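Robot arm going in on our PC refurb bench, what happens to the people? 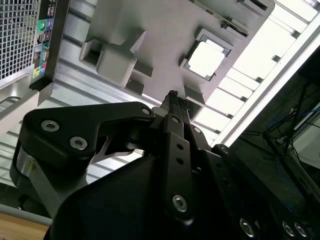

The gripper over the parts tray, with the PC case at the back left.

Hi all! I've been at a small computer refurbishing shop for a few years. We take in retired office desktops, open them up, swap drives and memory, test everything and send them out again. On a good week we get through 600 machines, and my wrists know it.

We now have an arm on one of the benches and I am kind of in love with it. The gray tray has a shaped holder for each part, so the gripper always knows where to go. The plan is for it to do the part swaps while we do everything else. My boss says no jobs are going, and I believe her, but a few of my coworkers are nervous and I'd love to bring them something better than "it'll be fine."

So for those of you who already went through this: what did your day look like afterward? Did you end up doing more interesting stuff or just feeding the robot? And how did pay work out for the people who learned to run it?

Posted 25th September by Corkum

Hellura
Congrats, this is a fun stage to be in! We did the same kind of thing at a repair depot (routers and set-top boxes, not PCs) and I went from opening boxes all day to running the cell, so I can tell you how it went for me.

The first month was a lot of feeding the robot, I won't lie. You load the tray, you watch it, it stops, you clear it, you load the tray again. What changed things was that we started writing down every stop and what caused it. By January we had 401 stops in the log, and most of them were the same handful of problems: a part not pushed all the way down in its holder, or a cable flopping into the path. The people who found those were the bench techs, because they knew what a badly seated part looks like. Our engineer was great but she had never done the job by hand.

So my advice is to get your nervous coworkers into the setup now. Let them say where the holders should sit and which way round the parts should face. Once somebody has moved a holder and seen it work better, they stop talking about the arm like it's a stranger.

As for the work, I do a lot more fault finding these days and I love it. My hands hurt less too! The thing I miss is chatting across the bench, as we're more spread out now. Ask for the layout to keep people near each other if you can.

Pay: get it in writing before go-live. Ours was "we'll look at it later" and later took most of a year. I did get it in the end, with a new job title.

Zivow
depends on the boss tbh. ours was fine, nobody left. learn where the stop button is lol

Asamoah
Agree with Hellura on nearly all of it, and I'd add one thing about targets. When our arm went in, management took the best hour it ever had and made that the number for every hour. It was 50 units, and it only happened with perfect trays and a full crew loading. People were skipping breaks to keep up with a machine. We had to go back with a whole quarter of real output (2,719 units, stops and all) before they would set a sensible rate.

Ask now who picks the target and when it gets reviewed. Also ask how many people will be trained to restart the thing. We had one at first, and every time he was at lunch the rest of us stood there looking at it. Now everyone on the bench can do it and it's so much nicer. I've even learned to adjust the pick positions, and I was someone who used to call my nephew to set up the printer!

Come back and tell us how the first few weeks go, I'd love to hear what your coworkers make of it.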